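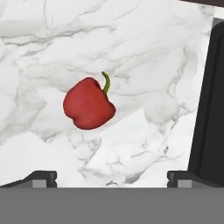 Week 4: Cheque holds and how a deposit clears

Search this site Enter keywords Go

Welcome back, everyone! Today's topic sounds dry, and I promise it's my favourite of the whole unit. We're looking at the gap between the balance a customer sees and the money they can spend.

Key terms
Ledger balance – everything posted to the account, including deposits still on hold.
Available balance – what can be withdrawn right now.
Drawer – the person who wrote the cheque. Payee – the person it's made out to.

Worked case
Ilse Kramer has $384 in her chequing account at Warwood Savings. On Saturday she deposits a $2,000 cheque from Grallmont, her old landlord. The teller places a hold on the full amount.
Ledger balance: $2,384
Available balance: $384
Her rent payment of $620 goes out that evening. Does it bounce? Under Warwood's rules, yes, unless she has overdraft cover. Look how healthy that ledger figure is and then read the line under it – I love this one.

Now suppose the cheque is returned unpaid. The bank takes back the $2,000, even if it had already released the hold. Releasing a hold is a courtesy about timing, and plenty of fraud depends on customers reading it as a guarantee.

For tutorial
Read the Heinonen chapter on returned items. Rework Ilse's case with $4 in fees and the hold lifted on half the cheque. Bring your own bank's hold policy if you can find it (some are wonderfully well hidden!).

Comments

Rónán Egan: Is the fee taken before or after the rent attempt?

Uwe Strobel: I did it after. Got a different answer from my whole table.

Lăcrămioara Tănase: My bank's policy was on page two of the account agreement, bringing it Thursday.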